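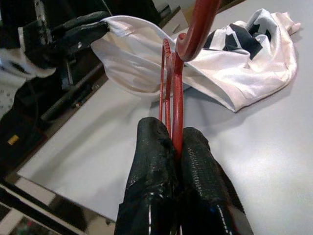 Photo: Giang Khương

How to Hang Slippery Shirts So They Stay Put

Satiny shirts and jerseys slide off thin wire hangers more than anything else in the closet. Most of the trouble starts with how the hanger goes in.

What you need: a flat, clean table, a hanger with no rough spots, and a small clothes brush if the shirt has picked up lint.

1. Lay the shirt face up. Shake it once and let it fall loosely. It does not need to be smooth yet.

2. Close the top button, if there is one.

3. Lift one corner of the hem to open up the body. Keep the cloth taut so the layers separate.

4. Hold the hanger by its lower part with the hook pointing toward the collar. Slide it in from the hem. Do not force it down through the neck, which stretches the stitching.

5. Bring the hook out at the collar and settle each shoulder.

6. Smooth any printed lettering or numbers with your palm. Do not iron over a print.

Leave the shirt on an open rail for 24 hours before putting it in a packed closet. Small creases often drop out by then.

Written by Joanne Hartley for Rallitz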